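Wanted: patient people to teach a gripper about cups

Valtovell is looking for demonstrators for its Clarerura project, starting in May. You will hold a two-handled gripper, pick things up with it, put them down where they belong, and then do it again. The gripper's movements are recorded and a robot arm learns from them, in its own time and with no visible gratitude.

Shifts run 2 hours, with a break in the middle. On a good shift you will log up to 60 demonstrations. The cup set needs 1,000, so there is plenty of work to go around.
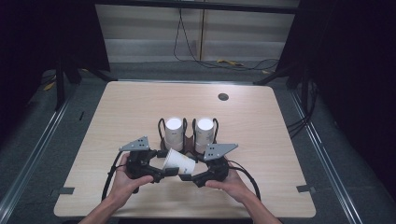 Cup task: two in the holder, a third in the gripper.

No robotics background needed. We would like steady hands, two working wrists and a high tolerance for paper cups. Gamers are welcome but should know that there is no score. Dropped cups are fine. Tell the operator, reset the table and start over. Please don't fix a bad grasp with your fingers, as the robot won't have any.

Pay is $17 an hour, training included. You must be 18 or older and able to stand for most of a shift. To apply, write a few lines to the Clarerura desk at Valtovell with the hours you can work. Skip the cover letter about your passion for automation.

Comments

prikalska: Is left-handed OK?

Clarerura desk: Yes. You'll be using both.

roman_t: Did this last year with spoons. My forearms would like it known that cups are lighter.

mugwump: Do we get coffee in the cups?

Clarerura desk: Separate cups.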